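**Posted Friday, March 21, 2025**

# Wanted: a few patient people to help finish a robot arm in a shared workshop

Hello! We're a small group building a tabletop robot arm in the back bay of the Allport shared workshop, and we've reached the stage where more hands (and more heads, and more opinions) would do us a world of good. We're looking for 6 people to join us between now and the end of August. You don't need to have built a robot before. Two of us hadn't either, and the arm moves all the same.

The project is called Gruva. It began as Malte Brinkmann's garage build, and it came to Allport when the garage got too crowded for a car, a chest freezer and a robot all at once. Kwesi Nyarko joined soon after to look after the electronics, and has been patiently relabelling Malte's wiring ever since. A handful of us turn up on Saturdays and whichever weeknights we can manage. It's a hobby build, done at hobby speed, with a lot of tea.

## What we're trying to do

We want the arm to find small blocks on a bench, pick up the one it's asked for and put it down where it's told. That sounds modest until you try it. The arm carries a little camera at the wrist, looking out past the gripper fingers, and we use printed black-and-white markers so the software has something definite to look for. The pick-up routine works well enough on a good night to be encouraging. On a bad night it closes very confidently on air.

Once that's dependable we'd like to move on to sorting, and then to the thing Malte has wanted from the start, an arm that can hand you the right screwdriver bit while you're upside down under a bench. We may not get there by August. We'd like to have a proper go, though.

## The jobs

We've tried to split the work into roles, but please don't be put off if you fit between two of them, or if you'd like to start in one and drift into another. Most of us have drifted.

**Gripper and fingers.** You'd be working on finger shape, padding and how the whole thing opens and closes. Handy if you've used a 3D printer or a file, or if you're the person in your household who fixes the hinge on everything. We go through a lot of finger designs and keep the old ones in a biscuit tin, which you're welcome to rummage through for ideas.

**Camera and markers.** Somebody to take on marker detection, calibration and the general question of why the arm thinks a block is a centimetre to the left of where it is. Some Python is needed for this one. Lighting is half the battle, so a photographer with a bit of code would be a lovely find.

**Wiring and motor control.** Kwesi would be grateful for company here. You should be comfortable with a soldering iron, and willing to write things down as you go. We'll happily teach crimping.

**Test sessions.** Possibly the most useful role of the lot, and the one with no technical requirement whatsoever. You set out the blocks, start a run, note what the arm did, and set them out again. It suits people who find that sort of thing restful. The log sheet from our last long stretch of testing reached run 717, and every line of it has helped.

**Write-ups.** We keep build notes in a shared folder called Asante, and they are, to put it kindly, uneven. Some pages are four paragraphs on a single bolt, and the chapter on the power supply is a heading with nothing under it. If you enjoy chasing people for details and turning mumbles into sentences, please come and organise us.

## What we can offer

There's no pay, I'm afraid, and it's best to be plain about that early. We do cover your workshop membership while you're on the project, along with printing filament, fasteners and anything else you use on the arm. You'll get as much teaching as you care to ask for, and your name goes in the build notes. If you want to make your own copy of the arm afterwards, all the files are yours to take, and at least one of us will come round to help you get it going.
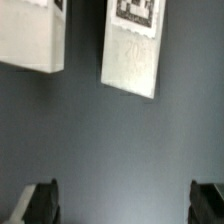 *Wrist camera view of two of the test blocks, gripper open.*

## Practical bits

Sessions run on Saturdays from 10 until we get hungry, with a more relaxed evening on Wednesdays. We'd hope to see you two or three times a month, but we all have jobs and families and colds, so nobody will be cross if you vanish for a fortnight. Just send a message so we don't hold the kettle.

The workshop is at Unit 6 on Custemance Road, with level access from the car park and an accessible toilet just inside. Closed shoes are a must, even for test sessions. Every newcomer does the Allport safety induction first, and we'll show you the arm's emergency stop before anything else gets switched on. Under-18s are very welcome with a parent or guardian – we had a father and daughter with us last winter and they were marvellous.

Bring a laptop if you have one. Tools are all there, though if you own a really good pair of side cutters you may prefer to bring those and guard them closely.

## How to put your hand up

Drop a note in the Gruva pigeonhole at the front desk, or message Malte through the members' board (the thread number is 3606). Tell us a little about yourself, which job caught your eye, and something you've made or mended, however small. A re-soled boot counts. So does a spreadsheet you're proud of.

We'd sooner meet people than read résumés, so expect an invitation to a Saturday session and a cup of tea. Have a look at the arm, have a go at running it, and see whether you like our company. If you're still unsure after that, come back the following week and try a different job.

Malte and Kwesi, for everyone at Gruva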